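Gripper lets the bottle slip down after some seconds, force value looks normal

Posted by Sotiris Stefanou, 23/07/2019

Hello to all. I have a problem with a two-finger gripper and I hope somebody had the same. It has soft ribbed pads on both fingers and we use it for picking up plastic drinks bottles with a screw cap. The first days it was good. Now it closes, the bottle stays for 7 seconds or a little more, and then it goes down slowly between the pads. One time it fell on my foot. It was full.

I hold the bottle at the lower part, on the label, because there the pads can touch it from both sides.
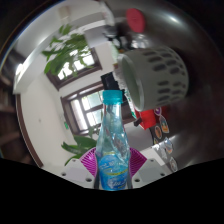 The controller says that the fingers are closed and the force is 15 N, the same as before. I have cleaned the pads with soapy water and the result was the same. I also changed the cable – no difference. The pads are from Mollel and they have done 2,000 grips, maybe it is too much for them? I don't want to buy new ones if the fault is in another place.

Mathis Guérin

Does the force come from a real sensor or from the motor current? If it is the current, 15 N on the screen can be friction in the finger guides and the pads feel much less. We had this on a Selano unit in our Zatcombe workshop. Take the bottle away, close the fingers slowly on nothing and read the value. It should stay close to zero until the fingers meet. Ours was showing 9. We cleaned the guides, put a very small quantity of grease and the slipping stopped.

Please switch off the power before you put your hand between the fingers. And use an empty bottle until it is repaired.

brovum_user43

same problem here, bought new pads, ok now

Sotiris Stefanou

Thank you Mathis, it is from the motor current. With nothing between the fingers I read 8, so I will open the guides and write again.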